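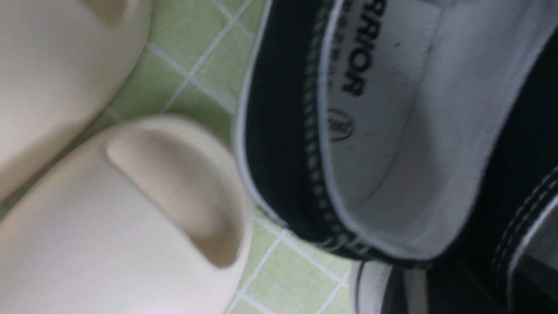 Masaru Iwasaki thought we should get the question of the repertoire settled before anything else, as he had been lying awake over it, and he asked whether we really wanted to open the summer concert with the slow piece. In his view the audience would still be finding their seats and would miss the best bar in it.

This got us going straight away, so the usual order of business was picked up afterwards.

Primelby Singers
Minutes of the open meeting, 2026-05-02
Held in the upstairs room at Oda Hall, after the morning rehearsal

Chair: Bridget
Notes: Fen
Apologies: Col, Annis, both of the Harrys

1. Concert order
After a very lively discussion (and two verses sung from memory to prove a point) we agreed to open with the harvest round instead. It is loud and quick, and the basses come in from the back of the room, so latecomers will be part of it whether they like it or not! The slow piece moves to just after the interval. Masaru was happy with that and asked for it to be taken a touch faster than this morning. Altos asked for it not to be. Bridget will try both at the next rehearsal and we will go with whichever one leaves us with any breath.

The rest of the first half stays as printed in the draft list. The sea songs will be sung as a set with no clapping between them, if we can manage it. Bridget will keep her arms up. Last year she dropped them to turn a page and we lost the whole mood of the thing to one keen person in the second row, who was very nice about it.

There was strong support for keeping the lullaby as the last item. Peg wondered if it was too quiet to finish on. It was sung through once for her there and then, and she withdrew the remark.

2. Minutes of the March meeting
Agreed, with one change. Under "Any other business" the word "tuna" should read "tuba". Fen apologises to Leonard.

3. Matters arising
The piano has been tuned and it sounds gorgeous. Everybody noticed this morning. The low D still sticks in damp weather and the tuner says it will go on doing so until the hall roof is seen to.

The missing folder of descants has come back. It was inside the other folder of descants.

Leonard has asked again about an outdoor sing by the river. Warmly received, see item 7.

4. Visit from the Wandano choir
This is the big one and we are all very excited about it. Wandano have said yes! They will come over on the concert weekend, sing their own set in the second half and join us for the final two numbers. That puts 40 of them on top of all of us, so for the finale there should be almost 100 voices in the hall. Bridget has heard them live and says their tenors are the real thing. Our tenors said they were looking forward to the company.

Things to sort out:

Parking. The field behind the hall is available if it is dry. Peg to ask about the school yard in case it isn't.

Beds. Most of the visitors are going home the same night, but 16 would like to stay over. We have offers for nearly all of them already, which is wonderful, and the list is on the noticeboard for anyone with a sofa bed or a spare room. Please write down whether you have a dog. One of their sopranos is allergic and two of their basses have specially asked for one.

Music. Their conductor has sent over the parts for the joint pieces. The edition is different from ours and has a repeat that ours doesn't. We will sing theirs. Fen to copy the parts and mark the repeat in something brighter than pencil.

Platform. There is no way everyone will fit on the staging, and nobody wanted to be the one left off it. After some drawing on the back of an envelope we settled on a horseshoe, with the visitors on the left arm and us on the right, and the basses of both choirs mixed up together across the middle. Bridget thinks this will sound fantastic. Leonard would like it recorded that he suggested it two years ago.

5. The new piece
Tom gave a report on the song he has been writing for us, with words taken from the old Jadano ferry rhyme. He played it through and it was met with real applause. It is in five parts for most of its length and opens out at the end into something he called "a bit of a wash". The second sopranos have the tune for once and are thrilled.

Comments made after the playing: the middle section lies very high for the altos; the ferryman's verse wants a solo voice; could we please have a proper breath before the last page. Tom took all of this in very good part and has gone away to put in the breath.

It was agreed to sing it at the concert if it can be learned by then, and at Christmas if it can't. A show of hands was firmly for the concert. Recordings of each part, sung slowly, will be sent round by the end of next week. Do please use them. Singing along in the car counts as practice.

Solo: anyone who would like to be heard for the ferryman should have a word with Bridget. Any voice type. It doesn't have to be a man.

6. Learning by ear
Following on from the above, Masaru spoke about the group he used to sing with, who learned everything by ear and never held a sheet of paper. He felt that they listened to one another far more as a result, and he would love us to try it with one short song. There was some nervousness from those of us who hold on to our folders like a handrail, and a lot of interest too. We will give it 15 minutes at the start of each rehearsal until the concert, using the harvest round, as half of us know it already. Folders to stay shut. Fen to report back on how it goes, including her own part in it.

7. River sing
Leonard's plan is a simple one. Meet at the footbridge on a light evening, sing whatever we like, walk up to the weir, sing again and come home. No audience, no black clothes. Families welcome. He has tried the sound under the bridge on his own and reports a marvellous echo and a startled heron. Everyone was in favour. Leonard to pick an evening once the hay is cut, with a second evening in hand for rain.

Peg asked about a flask rota. Agreed that people can bring their own flasks.

8. Concert clothes
Black, with one bright thing, as before. The bright thing may be a scarf, tie, flower or socks. Wandano will be in dark green. It was felt that the two will look very handsome together.

9. Any other business
Rae is collecting warm-ups. If you know a good one from school, chapel, football or anywhere else, write it down for her, with the tune if you can. The one about the red lorry has been handed in several times now.

The window by the piano is to be kept on the latch during rehearsals. Sopranos please note, it does open.

Thanks were given to Annis for the ginger cake, sent in her absence and gone before item 4.

A big welcome to our newest singers, who came to their first rehearsal this morning and then stayed for the whole of a meeting. We hope to see you again!

Actions
Bridget: try both speeds of the slow piece; hear ferryman voices
Fen: copy the joint parts; report on learning by ear
Peg: school yard
Tom: breath before last page; part recordings
Leonard: river evening
Rae: warm-ups
Everyone: beds list

Next meeting after the last rehearsal before the concert, same room. Bring your diary and your bright thing.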